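Elledar Networks lodges July tariff and peak demand proposal for Clastden district

CLASTDEN — Elledar Networks has lodged its revised network tariff and peak demand proposal for the Clastden distribution district, setting out how it intends to manage evening load on the Bikora feeder group over the coming regulatory period.

The proposal covers 709 distribution substations supplied from the Clastden and Ranasinghe zone substations. It replaces the interim arrangements that have applied since the Bikora feeders were transferred to the Ranasinghe bus.

Under the revised structure, residential and small business customers on interval meters will be assigned to a time-of-use network tariff with three charging windows. The peak window will run from 4 pm to 9 pm. A low-rate window will apply from 10 am to 3 pm, when rooftop solar output in the district is highest. All other hours will be charged at the shoulder rate.

Customers with accumulation meters will remain on the existing flat tariff until their meter is replaced. Customers registered for life support equipment will not be reassigned without written consent.

Network charges are one component of a retail electricity bill. Retailers decide how these charges are passed through, and customers should refer to their retailer for the rates that apply to their own contract.

Christos Liapis, Manager Network Pricing at Elledar Networks, said the change reflected the load profile now recorded at Ranasinghe.

"The zone substation reaches its maximum demand in the early evening, after solar output has fallen away and while cooling load is still high," Mr Liapis said. "Midday demand on the same transformers is low, and on mild days two of the Bikora feeders export to the bus. The tariff windows have been set against the metered data for each feeder."

Mr Liapis said the peak window had been shortened by one hour following submissions from retailers and customer groups.

"Several submissions argued that the 3 pm start in the draft captured an hour in which the network was not constrained. We reviewed the half-hourly data and agreed with that position," he said.

The proposal also includes a voluntary demand response program for commercial customers with a contracted demand above 33 kilowatts. Participants will nominate a load reduction and receive a payment for each event in which the reduction is delivered. Events will be called with at least 30 minutes' notice and will be limited to seven in any summer. Performance will be measured against a baseline drawn from comparable non-event days.

No penalty will apply for non-delivery in the first year. From the second year, a participant that misses two consecutive events will have its nominated reduction reset to the level most recently delivered.

Capital works associated with the proposal are limited to the replacement of one transformer at Ranasinghe and the installation of voltage regulators on the Bikora feeders. Planned interruptions will be notified in writing. Elledar Networks has deferred a second transformer at Clastden — included in the previous plan — pending a review of the demand forecast.

The proposal, the tariff structure statement and the supporting load data are available from the Elledar Networks website and at the Clastden service centre. Written submissions will be accepted until the end of July. Late submissions may be considered at the discretion of the pricing team.

Media contact: Elledar Networks Corporate Affairs, Clastden

ENDS 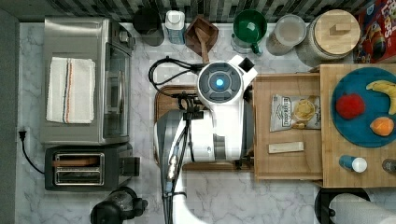

Robot arm over a cutting board on a kitchen counter.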